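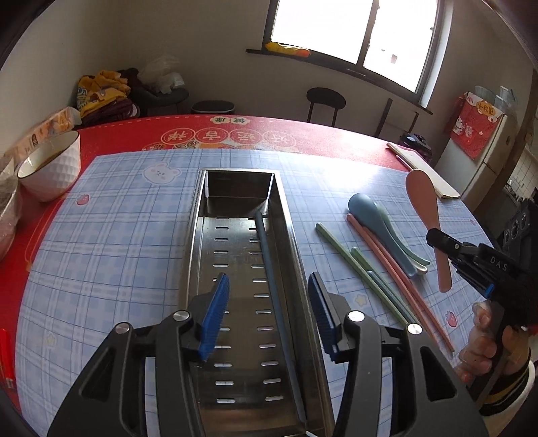
Sorting the cutlery: chopsticks, spoons and the rice paddle, with the long steel tray ready for them.

I get asked a lot what to spend on a first kitchen robot, and my answer is always to look at your cutlery first. Mixed chopsticks and spoons are a rotten job for a machine (thin, shiny, forever lying across one another), so if you plan your budget on the hard stuff you won't be caught out later!

Write down the jobs before you look at a single price. I did it the other way round in January and nearly put a deposit on a Vurnik arm that couldn't reach the back of my own bench. Measure the reach, then measure it again with the chairs pushed in.

Split the money up. I had $1,847 all told and kept $800 of it aside for the bits that aren't the arm: finger pads, a clamp, a decent power board, spare cables. Pads wear out faster than you'd think, so buy 2 sets up front and check the colour code matches your model, as the Dimard ones come in a soft and a firm and they look nearly the same in the packet.

Trays matter too. A long stainless one with slots in the floor is my favourite for chopsticks, and it goes straight under the tap afterwards. I'd steer clear of anything with a deep lip at the front, though my neighbour Sivaprasad Alva swears by his and we've agreed to disagree.

Ask for a trial with your own utensils. The fellow at Tostgate let me bring in a bag of ours, plastic spoons and all, and I learned more in that hour than from 3 weeks of reading brochures. Plain tablecloths versus patterned ones is worth asking about as well if the arm uses a camera to find things.

Allow for servicing. Sundaram quoted me a yearly check separately from the purchase, and I'd missed it completely in my first sums. Get that figure in writing, along with who pays the freight if the thing has to go back.

Last updated 2026-09-25. Dishwasher baskets are next on my list.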